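Jeltari Slatted Bench Top and Parts Holder — worth the money?

I build and strip used office PCs in a spare bedroom, and for years my bench has been a door on two filing cabinets. So when Yoon-hee Gil from our repair club kept going on about the Jeltari slatted top, I figured I'd see what 264 dollars gets you that a door doesn't. The gray parts holder is sold separately for another 43, and I bought that too, grumbling.

The bench top

It's pale metal slats with grooves between them, raised rails down the sides and dark caps on the corners. The listing says the grooves "manage small hardware." What they manage is to swallow it. A case screw drops in and you're chasing it down the channel with a magnet. On the old door, screws rolled off onto the carpet, so I suppose this is progress of a kind.

My bigger gripe is glare. The slats are silvery and they throw light right back at you. I have one ordinary ceiling fixture and still ended up moving my stool twice. If you work under a bright lamp, try before you buy.

It is stiff, I'll give it that. A full tower lying on its side doesn't make it flex, and I can lean on the rail while I'm fishing around near the power supply.

The parts holder

I expected junk. The first one I owned, an Illora tray that cost me 60, had pockets so deep you had to tip the parts out. Jeltari's is a flat base with holders standing up from it: a shallow nest for the processor, a long narrow one for a memory stick, and some brackets I haven't found much use for. With the retention lever up and the socket bare, it's good to have the chip parked right next to the case, metal lid up, and not balanced on an antistatic bag.
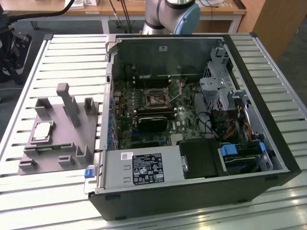 What I don't like

One long holder for memory is stingy when the board has two banks of slots. The square post in the back is tall enough to catch my sleeve. And the base isn't weighted, so I stuck rubber feet under mine.

Who should buy it

If you do a machine a month, keep your door. Dae-han Yeon gets by with a Bramden mat that cost him 165 and he's faster than I am. The holder by itself I'd buy again. The bench top I'd wait for a sale, maybe in December.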